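Cardboard box blank

A box blank (also flat box, knocked-down box) is a carton before it gets set up. Shipped flat, in bundles. Cut and creased at the plant, side seam usually glued there too. Folds follow the creases, bottom flaps first, then tape.

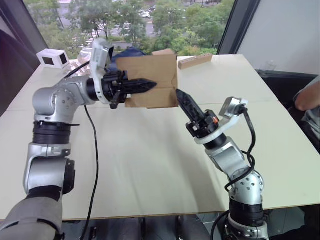

Flattened cardboard panel with fold creases, upright on a cream-white table.

Sizes vary by maker. The Nudgate blank is 11 inches on the long side, bundled in 10s; Asteder sells bundles of eight. Stored flat and dry, damp board goes soft at the creases and wont fold square. Used boxes can be flatened again by slitting the tape.

See also: Carton, Packing tape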